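4. Setting up your shop and your wallet

Now for the part most new hosts ask about first! By this point your Galex server is running and at least one friend has managed to log in (if not, go back to section 3 and check the port settings). In this section you'll switch on the in-game shop, give everyone a starting balance and decide how players earn and spend their coins, which are called tamayos after the harbor town where every character starts.

You need to be logged in as the host. Moderators can see the shop panel but can't save changes in it.

Turning the shop on

1. Open the host menu and choose Economy.
2. Switch Shop from Off to On. The panel underneath unfolds.
3. Type a starting balance. The default is 700 tamayos, enough for a decent boat or a very silly hat.
4. Set the wallet limit. We like 2,000 for a small group of friends. You can go higher, but prices start to feel meaningless pretty fast.
5. Press Save, then Restart Economy. Players who are online stay connected - they'll just see the coin icon blink for a moment.

Note: The starting balance goes only to characters made after you save. To top up older characters, use Gift All, explained further down.

Stocking the shelves

The shop comes with 62 items ready to go, from lanterns and fishing rods to the full Grarkus armor set (designed by Lizeth Condori, and it looks fantastic in the snow levels). You can hide any of them, change the price or add your own.

1. In the Economy panel, choose Stock.
2. Click an item to open its card.
3. Change the price, the daily limit or the level needed to buy it.
4. Tick Visible if you want players to see it.
5. Press Save on the card. Each card saves separately, so don't close the panel with a half-edited one open.

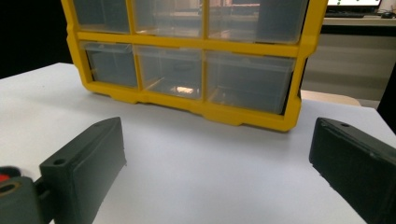

Custom items go on the last tab, Workshop. Any item made in the Galex editor will show up there by itself once you copy it into the items folder. Give it a name and a price, and it's on sale the next time somebody walks into the shop. Seeing a friend run around with a sword you drew yourself is a great feeling!

Caution: Don't rename a custom item after someone has bought it. The game looks items up by name, and the bought copy will vanish from that player's bag. If you want a new name, make a copy of the item and hide the old one.

Gifts and refunds

Gift All sends the same number of tamayos to every character on the server. It's wonderful for holidays, launch nights or saying sorry after a crash.

1. Choose Economy, then Gift All.
2. Enter the amount, up to 1,000 per gift.
3. Write a short message if you like. It pops up with a little drumroll.
4. Press Send and confirm.

Caution: A gift can't be taken back. Check the amount before you confirm, especially that last zero.

For a refund, open the player's page, find the purchase under History and press Return. The item leaves the bag and the coins go back to the wallet, even if that pushes it over the limit. Items that have been traded to another player have no Return button.

Mystery crates are off by default and have their own settings, including the odds screen that players see before opening one. Those are covered in section 5.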